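Foltari Garment Handling Data Card

Summary
Foltari is a set of 1,625 demonstrations of household cloth handling, recorded with hand-held grippers in furnished homes. It supports research into policies that learn to handle clothing from human demonstration and are later run on a robot arm.

Collection
Operators worked on beds and other soft surfaces already in daily use. Household items were left where they lay, so that backgrounds vary between homes. Each gripper carries its own camera. Lighting was not controlled.

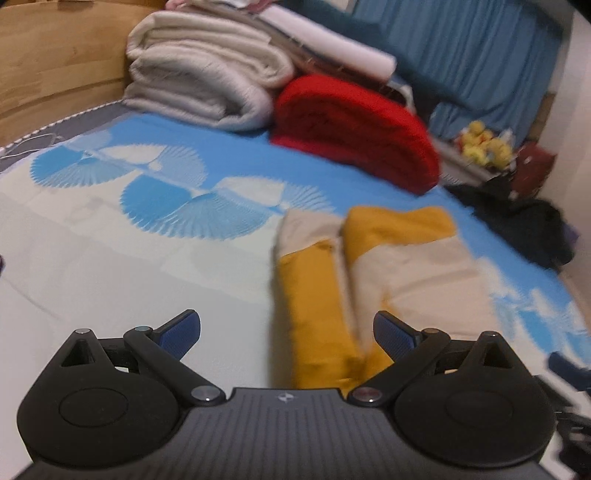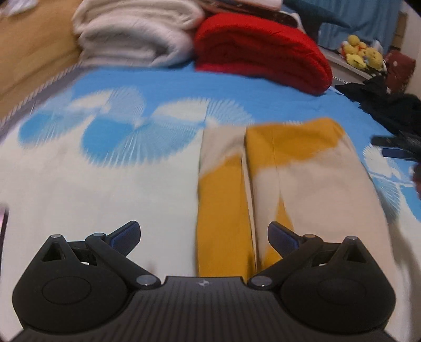

Both views: folded mustard-yellow garment on a blue and white printed sheet, seen from the gripper camera.

Baseline result
The Humby policy was trained with 3 random seeds and tested on garments absent from the training set. Performance was weakest where the cloth and the sheet were close in colour. Full scores are given in the accompanying report.

Known limits
Some recordings contain motion blur, and the fingers may hide part of the garment. Blurred recordings have been kept. The set should not be used to judge performance on hard or flat work surfaces.

Access
The set is released for non-commercial research. Requests should be addressed to Souad Ouazzani (data) or Nghĩa Lại (training code).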